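Sirkley Suture Practice Pad

Soft synthetic tissue for suturing practice, made by Catari. The pad is pale in color, so dark thread and the edges of a cut are easy to follow under a bright light. It suits hand suturing as well as work with long instruments.

The material takes a needle without crumbling and can be stitched up to 60 times along the same line before the holes start to run together. You can cut your own incisions with a No. 15 blade – shallow or deep – and the layer under the surface is red, so you can tell when you are through.

Size and supply
Pad: 100 x 100 mm
Sold in packs of 2
Replacement base tray (Ovberg fitting) sold separately

Practice uses
Interrupted stitches
Running stitches
Instrument ties and knot placement
Trimming tails to an even length

Black suture shows up best. A knot should sit flat on the line of the incision, with the thread coming to it cleanly from both sides. Old stitches can stay in the pad while you work on a fresh stretch.

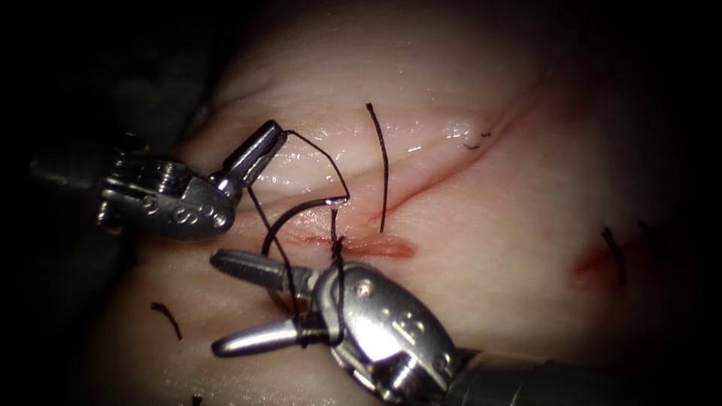
Care and storage
Wipe with a damp cloth and mild soap. Let the pad dry, dust lightly with talc and keep it in the pouch, out of the sun. Do not store it against printed paper – ink will transfer and does not wash out.

Questions about trays and bulk orders: Farah Lubis, Catari sales desk.

Page updated 30/11/2024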